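Automotive Service Technician, Ternbridge Workshop
Bakos Auto Service

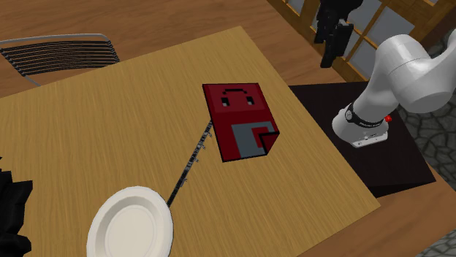
Red cube with a cartoon face on a wooden tabletop.

Bakos Auto Service invites applications for the position of Automotive Service Technician at its Ternbridge workshop. The position is full time and permanent. It reports to the Workshop Manager, Mhairi Shearer, and is open to applicants from within and outside the company.

About the workshop

The Ternbridge workshop maintains and repairs passenger cars and light trucks of most makes. It has eight service bays, an alignment rack and a separate room for electrical diagnosis. Most customers are private owners from Ternbridge and Kondard. The workshop also holds a maintenance contract with Jakimora Delivery, whose 253 vans are serviced on a fixed rotation. Van work is carried out mainly in the early shift.

Duties

The technician will:
Perform scheduled maintenance, including fluid changes, filters, belts and tire rotation.
Inspect, repair and replace brake, steering and suspension parts.
Diagnose engine and electrical faults using scan tools and wiring diagrams.
Road test vehicles before and after repair when the work order calls for it.
Record all findings, parts used and labor time on the work order before the vehicle is released.
Explain needed repairs to the service advisor in terms that can be passed on to the customer.
Keep the assigned bay clean and report damaged lifts or tools at once.

The technician may be asked to assist at the Kondard location during periods of high demand. Mileage is paid for travel between the two locations.

Required qualifications

High school diploma or equivalent.
At least two years of paid experience in automotive repair. Time spent in a formal apprenticeship counts toward this requirement.
A valid driver's license and a driving record acceptable to the company's insurer.
Basic hand tools. Specialty tools and diagnostic equipment are supplied.
Ability to lift 50 pounds and to stand for most of a shift.

Preferred qualifications

Current industry certification in brakes, electrical systems or engine performance.
Experience with diesel vans or other fleet vehicles.
Training in high-voltage safety for hybrid and electric vehicles. Applicants without this training will be enrolled in a course at company expense during their first year.

Hours

The workshop runs two shifts. The early shift starts at 6:30 a.m. and the late shift ends at 7:00 p.m. Technicians change shifts every month. Requests for a fixed shift will be considered after the probation period, subject to staffing needs.

Pay and benefits

Pay is hourly and depends on experience and certification. Hours are paid as worked; the workshop does not use flat-rate pay. Benefits include medical and dental coverage, paid holidays, a yearly tool allowance, uniforms with laundry service, and payment of certification test fees upon passing. Paid vacation begins to accrue on the first day of employment.

How to apply

Applicants should submit a resume, copies of any certificates, and the names of two people who can speak to their work in a repair setting. A cover letter is optional. Materials may be left at the Ternbridge service counter in an envelope marked "Technician Position" or sent through the application form on this website. Applications will be accepted through the end of August.

Selected applicants will be invited to an interview and a practical assessment in the workshop. The assessment takes half a day and is paid at the starting hourly rate. It consists of a vehicle inspection, a written work order and one diagnostic task. Safety glasses and gloves will be provided. Applicants must wear closed work shoes.

Questions about the duties of the position may be directed to Mhairi Shearer at the Ternbridge workshop. Questions about pay, benefits or the application form should be directed to Myroslav Ivanyshyn, Personnel Office. Applicants who need an accommodation for the interview or assessment should contact the Personnel Office when they apply.

Bakos Auto Service is an equal opportunity employer. An offer of employment is conditional on a driving record check and proof of eligibility to work in the United States.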